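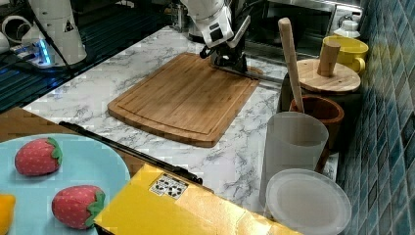

Bamboo board, blue tile, and the wooden things that tend to collect at the right-hand end of a counter.

The Counter Is Not Your Enemy

A skeptical look at the bare-kitchen sermon, and at the people selling it

2026-08-31

The course is called Dreltance and it wants your toaster gone. I signed up for it in July, paid for the version with the printed workbook, and spent the better part of the month being told that everything on my kitchen counter was "visual debt." The toaster was visual debt. So was the mug by the sink. The paper towels were described, in a module I had to watch twice to be sure I'd heard it right, as "a commercial product on permanent display in your home."

I should say that I wanted it to work. My kitchen in Goldale is a galley with one decent run of counter, 60 inches from the stove to the wall, and I have never once put groceries down on it without moving something first. I'm the customer they built this for.

What Dreltance proposes is simple enough to fit on a card, and in fact it comes on a card. You clear everything. You wipe. You wait a full day. Then you bring back only what you used in that day, and you keep it in a cabinet anyway, with a sticker on the inside of the door telling you where it goes. The workbook calls the bare surface "the landing." Kettle out, kettle back. Salt out, salt back.

I lasted 13 days, and I'd like credit for every one of them.

The first problem is that a toaster weighs something. It also has crumbs in it, and when you tip it to get it over the lip of a lower cabinet, the crumbs come out on your feet, or on the pans. By the fourth morning I had stopped making toast. The workbook has a box for this. It's labeled "Habits That Fell Away," and you're supposed to be proud of what you write in it. I like toast.

The second problem was the cutting board, and I've come to think it's the one that gives the whole method away. Dreltance wants the board upright in a rack, inside a cabinet, between uses. All right. But when do you use a board? I had it out for the bread in the morning, an apple at noon, an onion at five, and again for cheese at nine when I told myself I wasn't hungry. A board that comes out four times a day lives on the counter. You can call the place it lives whatever you like.

My own is bamboo, with a groove around the edge for juice, and I'm going to be sour about the groove too while I'm here. I have carved a chicken over it perhaps a handful of times in the years I've had it. The rest of the time it collects bread crumbs and has to be gone over with a fingertip. People in stores run a thumb along that channel and decide the board is a serious one. I did. The plain side of a plain board would have done me fine, and I would have had a bit more room for the onion. 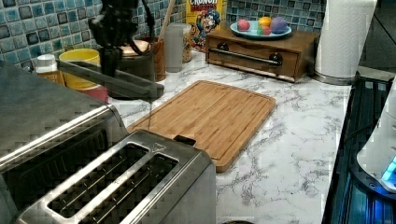 GOLDALE TABLE MAGAZINE | Home & Kitchen Desk

Look at a counter with real traffic on it and you start to see what the method leaves out. Toaster at the near end, slots up, where a hand can reach it. Board in the middle. Along the tile, a lidded pot, a wooden holder for utensils, a jar of something brown, and a box of Cap'n Crunch leaning on the backsplash. Dreltance would take the cereal first. Cereal is page one, practically. I'd leave it exactly where it is until the box is finished, and then I'd put the next box there.

What interests me more is the right-hand end of that counter, with the little wooden drawer cabinet and a plate sitting on top of it. I've owned two of those cabinets. The theory is that small drawers take in the small stuff, the twist ties and the corn holders and the batteries. In my experience they do that for a week. After that the drawers are full of things you've forgotten and the top has become a shelf, and you've raised the mess by about the height of a cereal bowl. A plate goes on top. Things go on the plate. This plate has colored balls on it, pink and orange and purple among them, and every household has its own version. Mine has held a tape measure since spring.

Is that a failure? The organizing business says so, and sells you a bigger cabinet. I'm less sure. A plate on top of a drawer unit is at eye level, more or less, and you can find what's on it. I have never lost the tape measure. I have lost a good deal in drawers.

Storage you can see through is the next thing I was sold. Dreltance partners with an outfit called Telov, which makes the matching canisters, and the bundle on the last page of the workbook would have taken a real bite out of my grocery money. I bought one canister to be fair to them. It's frosted. You'd think the point of a see-through container was seeing through it, but the frosting hides whether I've got two cups of rice left or a dusting. A plain glass jar with a lid, the kind pasta sauce comes in, costs nothing once you've eaten the sauce, and it tells you what you have from across the room.

Wood is the opposite case, and here I will admit to some weakness. A wooden canister with a big round knob on its lid tells you nothing at all about what's inside. It might be sugar. It might be tea bags from another decade. Still, I lift the lid and look, and it takes no time, and it's nicer to have your hand on. I'd keep mine on looks alone, which the workbook would find shocking.

The part about small appliances I'd argue with hardest. Dreltance says that an owner of a toaster oven has no use for a slot toaster and should pick one. On paper, sure. I ran it both ways for a few days each. The oven does open-faced things with cheese, and reheats pizza the way pizza ought to be reheated. It also makes toast that is dry all the way through and takes its time about it. The slot toaster does one thing quickly. I kept both, and I lost a strip of counter doing it, and I can't say I've missed the strip.

I took some of this to Flanagan, the hardware store on the north side of town, where they've sold kitchen goods for longer than most of the organizing gurus have had kitchens. The woman at the register told me the thing they sell most of in that aisle is paper towel holders. The upright kind, with a weighted base. She said people come in for the under-cabinet ones, then come back for the upright a month later and don't return the first. I asked about the pull-out racks for hiding cutting boards. She thought they might have one in the back.

That fits with what I hear from readers. When this desk asked last year what you'd put away if you had the space, we got around 200 replies, and the most common answer by a mile was "mail." Mail! It isn't even kitchen equipment. There were a few blenders, one bread machine, and a long and rather moving letter on the subject of a fondue set. Hardly a soul wanted the toaster gone.

So where does it leave the person with too little counter? I have a few opinions, none of which come with stickers.

Push things back before you take them away. Most of my crowding came from a canister standing a hand's width forward of the wall for no reason I could name. A row against the tile, tall things behind and short in front, gave me back enough for a dinner plate.

Stand the long tools up in something heavy. A rolling pin lying down needs half a shelf and rolls off it. On end in a wooden cup it takes up the space of the cup, and leans, and looks a bit drunk, and stays put.

Don't stack one container on another unless you're happy to move both every time. I had a cup perched on a tin for most of July and I never got into that tin without setting the cup down somewhere, usually on the one clear spot I'd been saving.

Leave the board in the middle. If you have one open stretch, that's what it's for, and a board lying flat on it is close to being open stretch anyway. Bowls sit on a board. Hot pans, I'd rather they didn't, but mine has the marks to prove they do.

As for the bare counter, I did see one. A friend of a friend finished the whole Dreltance course and had me over to look at it, and it was lovely, all that stone with the light coming off it, and she asked if I wanted coffee. It took four cabinets. She opened two wrong ones first, stickers and all.

The workbook says the average kitchen holds 2000 separate items, with no word on who did the counting or whether each toothpick got its own vote. I've stopped believing that figure, along with the others. The card is still on my refrigerator, under a magnet, where I suppose it qualifies as visual debt. The toaster is back by the stove. I've cleaned the crumb tray, and I would recommend that to anyone, as it was much worse than I'd thought.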